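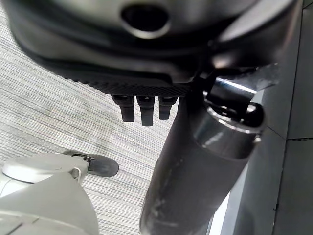 Hand housing and fingertips, seen from below.

To: Flinholm Health Ethics List
Date: Monday, March 17, 2025
Subject: Re: Conscience clause, Baudry hospital consultation

Baudry Policy Office wrote:
> Members are asked to confirm whether the draft clause
> on conscientious objection should extend to
> administrative staff as well as to nurses and midwives.
> The draft is silent on the point. We should also like
> to know whether the July deadline still stands.

Dear colleagues,

The Wenier secretariat has considered the question above. The draft clause, as circulated, covers staff who take a direct part in a procedure. It does not cover the booking of appointments or the handling of records. Any extension would require an amendment to paragraph 40, and the hospital board at Flustport has indicated that it would wish to see the wording before the consultation closes.

The July deadline stands. To date 2,884 responses have been received, of which 198 were submitted on behalf of organisations. Responses on paper are being entered by hand and will carry the same weight as those sent electronically.
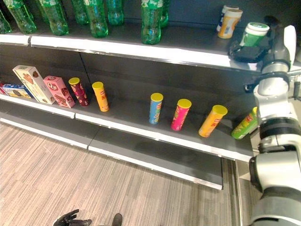
Shelving with green bottles on the top shelf.

Members proposing an amendment are requested to keep it to 300 words and to state clearly which paragraph it would alter. Proposals should be sent to the secretariat directly and not to this list.

Yours faithfully,
The Secretariat
Wenier Forum on Medical Ethics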